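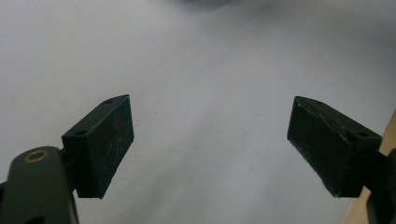 Fig. 1. Pale surface, with a small brass-coloured ring at lower left.

When Is the Nastley Bus? A Term Project in Local Transport

By Ragnvald Ljungberg
March
2 comments

We use cookies to remember your settings. Accept or manage your choices.

Introduction

The bus from Nastley to Storau has a timetable. It is printed, laminated and screwed to the stop at a height suited to very tall pensioners. My project set out to learn how closely the bus and the timetable are acquainted. My tutor wanted something with "a clear question and real data", and I was going to be standing at the stop anyway.

I took a bus as late if it came more than two minutes after the printed time, and early if it left before it. A bus that never came was put down as missing. I had first called these "very late", but my tutor said that was a matter of faith.

Method

I recorded every bus I could get to across the spring term, mostly before lectures and again at teatime. Times came from my phone. I wrote them in a notebook and typed them up each Friday, apart from one week when the notebook was in my other coat. Those entries were done from memory, so I have thrown them out, which hurt, as they included a very good one.

I also noted the weather, whether the driver had to give change, and whether the level crossing at Maluleke Lane was shut. The crossing can't be seen from the stop, so for that I relied on asking people as they got off. Most were kind about it. One man asked who had sent me.

Results

I logged 103 buses. Of these, 55 were late, 33 were on time and 2 were missing. The rest were early. I had expected to be pleased by the early ones, but an early bus is only useful to people who are already there, and at Nastley those people are me.

Teatime buses did worse than morning ones. The worst wait was in hail. The driver that day apologised to each passenger in turn, making us later still.
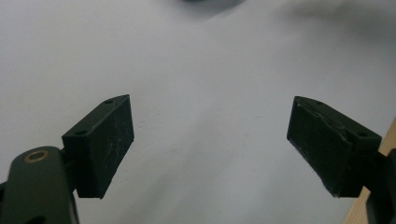
Does paying in cash hold the bus up?
Cash fares add a short stop at each boarding, but in my notes the late buses were mostly late before anyone at Nastley had got their purse out.

The crossing looks a better suspect. When passengers said it had been shut, the bus was nearly always late. I would put more weight on this if I had asked on the good days as often as on the bad ones. People are chattier about a crossing when it has ruined their morning.

Weather gave me nothing I could use. It rained on late buses and on punctual buses, and on me.

Problems with the study

There was one observer, who wanted the bus to be late when he was late and on time when he was on time. The phone clock and the bus clock may not agree. I also have no figures for evenings, when I was at work in the Vivora café, a place with its own views on punctuality.

Next steps

I'd like a second person at the Storau end, so that we could see where the minutes go missing. I have asked my flatmate. He says he'll think about it, and that he prefers to cycle.

Share this report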